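The Case for the Utensil Holder on the Table

The household advice issued each October by the Porkham Residents' Association has long recommended that kitchen utensils be kept in a drawer. The recommendation is sensible in a kitchen with drawers to spare. It is of less use to the tenants of Fundale, where the kitchens are small, the table serves for preparation as well as for meals, and the one deep drawer is generally given over to knives and cling film. The Association should revise its advice. An open holder, kept on the table and properly looked after, deserves to be the first choice for homes of this kind.

The principal argument is one of reach. Cooking over gas allows little time for searching. A spatula that stands upright with its handle showing can be taken with one hand, while a spatula lying under a whisk and a rolling pin cannot. The same applies at mealtimes, when chopsticks and serving spoons are wanted by several people at once.

There is also the question of air. Wooden utensils put away damp in a closed drawer dry slowly, and they mark and smell in consequence. Standing in the open they dry sooner, provided that the holder is not overfilled. This last condition is the one most often neglected. Households add to a holder and seldom take from it, so that chopsticks, spoons and spatulas come to be packed together until the lower ends have no room at all.
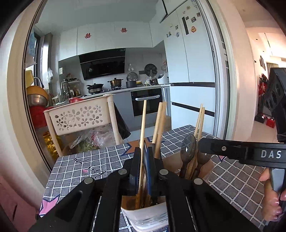
Drawers keep the dust off, and an open pot beside a gas hob collects grease within the week, as the reply from Henriques put it when an earlier version of this essay was circulated. The objection is a fair one and should be answered. Grease does settle on whatever stands near a hob, and a holder placed there will need washing more often than most people are willing to wash it. The remedy is distance. A holder on the dining table, across the room from the cooking, stays cleaner than one on the worktop, and the walk is seldom more than a few steps.

Dust is a matter of use. Utensils in daily service are washed daily and have no opportunity to gather it. Those which do gather it are not being used, and should be put elsewhere or given away.

It is sometimes said that a holder makes a table look untidy. The Association's survey of 123 households recorded this complaint from 65 of them, and it should not be dismissed. The author would observe, however, that a patterned cloth is forgiving, and that a family table is a place of work for much of the day. One holder at the back corner leaves ample room for a chopping board or for four plates.

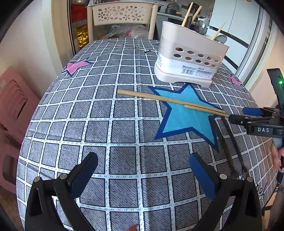 Utensil holder at the back of the table, with a pair of chopsticks laid out on the cloth.

As to the type of holder, the Association need not favour any maker. The Ollirari housing office already suggests a perforated one to its new tenants, and the suggestion could be adopted in Porkham without alteration. Holes in the side let the air through. A removable base is an advantage where it can be had — it catches the drips and can be rinsed separately. The holder itself should be emptied and washed once a week, and returned to the table only when dry.

The revised guidance need run to no more than a paragraph, and it could be included in the next leaflet at no additional cost. The present wording on drawers may be retained for those homes which have them.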